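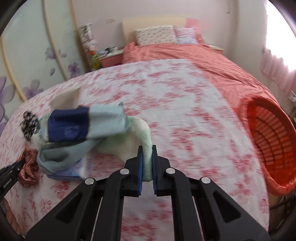
Damian Wyss wrote in after the last issue to ask why the household notes tell people to sort laundry on the bed when every linen guide he owns says to use a table. His objection is hygiene, and he also thinks a mattress is too soft to fold on. He is right on the second point. Folding on a mattress gives a poor crease, and shirts come out with the side seams off by a finger's width. The notes only recommend the bed for sorting, and the wording in the next printing will say so.

**Sorting on the bed: revised procedure**

1. Pull the duvet back to one side. The bottom sheet should be flat and tucked at the corners.
2. Tip the load out on one half of the bed. Keep the other half clear for the sorted stacks.
3. Take towels out first. Terry sheds lint onto knits and dark cotton, and a single green or blue towel can mark a whole load of black socks.
4. Take out white cloths next, then garments, then small pieces. Untwist each garment before it goes on a stack – sleeves and waistbands hold their twist if left overnight.
5. Carry the stacks to a table and fold there.

The bed in a small apartment is usually the largest clear surface available. The Prerkby flats have a kitchen counter 52 cm deep, too narrow for a bath towel laid out in half. Wendelin Lanz tried the counter for most of September and went back to the bed.

A patterned sheet is a nuisance for this work. Small checked or floral items disappear against it, and socks more than anything. A plain sheet or an old tablecloth spread over the top solves the problem and also answers the hygiene question, as it can go into the next wash.

**Things that are not laundry** 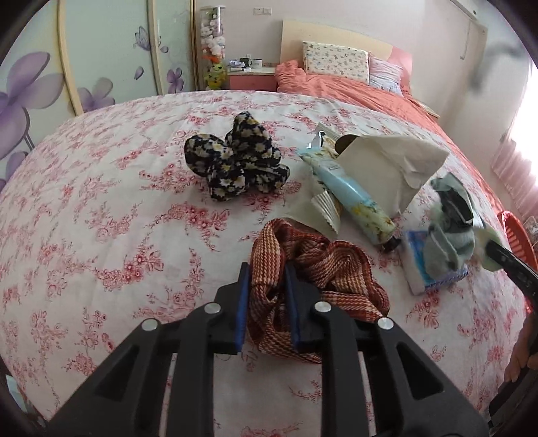
Toiletries, opened packaging and paper wrappers collect on a bed during any large clear-out, and they should come off before the knits are handled. Tubes are the main risk. A cap that has worked loose will leave hand cream on a scarf, and cream in a ribbed knit needs two washes at low temperature. Torn carton edges catch loops in open knitwear. Flatten cartons and put them with the paper recycling at once, and stand tubes upright in a cup or drawer.

Scarves should be shaken out, laid flat and folded in thirds lengthwise, then rolled from one end. Do not hang ribbed ones. They stretch under their own weight, and the ribs do not recover fully. Hair ties and other small fabric accessories go in a box of their own. The Dabbas drawer insert (four compartments, 11 cm deep) takes scrunchies and gloves without crushing them. The shallower Cunholm insert is adequate for socks if they are folded flat; balled pairs stop the drawer from closing.

A basket beside the bed is useful for anything that has to go back to the wash. Plastic is easier to wipe down than wicker and does not snag. Keep it on the floor. On the mattress it tips.

**Correction.** The towel weights table in the previous issue gave the Sirkurgate hand towel as 338 g per square meter. The correct figure is 388. The drying times in the same table were calculated from the correct weight and stand as printed.

Comments on the revised procedure should reach the desk by 28th September – after that the text goes to the printer.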